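Workshop > Cells > Stammont cell > Meeting notes

Notes from the Stammont cell catch-up, Monday, back room at Doltitz

I'm doing the minutes again as I was last through the door, so complaints to me. Present: Reynaldo Dela Peña, Daichi Nishimura, two from nights, me. Tjoa sent apologies and a long list of questions, most of which we got to.

1. Last time's actions
The spare gripper pads have arrived and are in the drawer under the controller. The guard door switch still sticks. I said I'd order a new one and I didn't – carried over, sorry.

2. Wrist joint
The arm threw the joint 3 fault again on Friday night, at cycle 1,358 after the restart. Reynaldo had the cover off and found the cable rubbing on the inside of the clip. He's moved the clip round and put a fresh sleeve on. We agreed to run at half speed until Thursday and look at the sleeve each morning before start-up. If it's marked, stop the cell and ring Reynaldo, even if it's early (he did say that, I've written it down).

3. Greasing
The card on the cabinet says every 2,000 cycles and we've been doing it when somebody remembers. From now on it goes on the shift sheet, with initials. Nights asked which grease, and the answer is the tub with the green lid, and please wipe the nipple first. Daichi will redo the card in bigger writing.

4. Mug unloading
This is the job we spent longest on. The cell has to set mugs rim down on the rack, and it keeps letting go a touch too high. We went back to how it's done by hand, with one hand round the side and the other pinching near the handle, and talked through which bits of that the arm could copy.

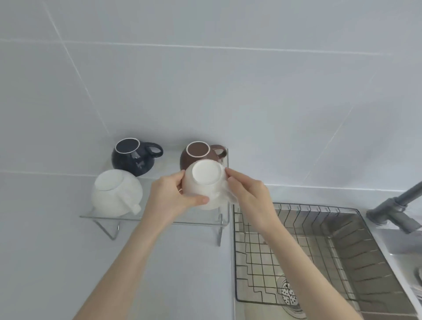 Daichi Nishimura: I'd leave the grip alone for now. Program 409 still has the old rack height in it, so whatever we do with the pads, the release point is going to be wrong. Let me re-teach that one position first and then we can argue about fingers.

Fair enough, and we went with that. He'll teach the new point on Wednesday with the cell in manual, and save the old program under another name before touching it. Reynaldo wants the last bit of the lowering slowed right down as well. I asked about handles, as they stick out and the next mug down can catch them – we'll try turning each one the same way and see how it goes.

5. Skaltier visit
Their engineer can do a morning in January for the calibration. Nights would like it not to be straight after their shift. I'll ask.

6. Any other business
Whoever has the long hex key, please put it back on the board. Next meeting same room, same time, and Reynaldo is taking the notes.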